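6/25/20

Up at 5:30 because of the garbage truck. Made coffee and drank it on the back steps before it got hot.

Drove out to Oltdale in the morning to pick up the tomato cages from Virgil Roman. He had 47 of them stacked behind his garage and wanted them all gone, so I took what would fit in the wagon and said I'd come back for the others. He is thinking of selling the house. He has been thinking of it since November, so I did not say much. The odometer turned over some 685 miles since the last oil change, and the rattle under the passenger side is still there. I think it's the heat shield.

The beans are up along the fence. The squash by the shed is not doing anything. I gave it fish emulsion again and moved the hose so it reaches – the old one leaks at the coupling and I need a new washer for it. Found two hornworms on the Rurkesberg tomatoes, which are the ones Huiling gave me seed for, and put them out by the alley.

Huiling Shen called after lunch. Her mother is better and eating on her own. The hospital bill came to $1,649 after insurance and she is going to ask for a payment plan. She wanted to know if I still had the big canning kettle and I do, so she will come by for it when the apricots are ready. We talked for almost an hour. She has started walking in the evenings, out past the Zhong place to the bridge and back, and says her knee is holding up fine.

Read for a while in the afternoon with the fan on. I am nearly through the book about the canal and it has gotten slow. Too many surveyors.

Supper was cold chicken and the last of the potato salad. Washed up, watered the pots, and wrote to my brother about the fishing trip. I told him I'd rather wait until fall and see how things are. He will be sore about it, but the cabin is small and there would be six of us in it.

Thunder to the west around nine – no rain here yet. Windows shut on that side just in case.
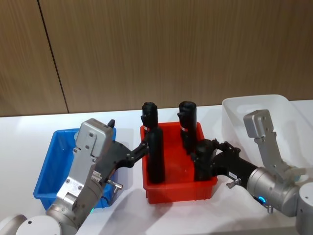

To do tomorrow

Washer for the hose. Call Stodon about the heat shield. Mail the letter. Bring the kettle up from the basement.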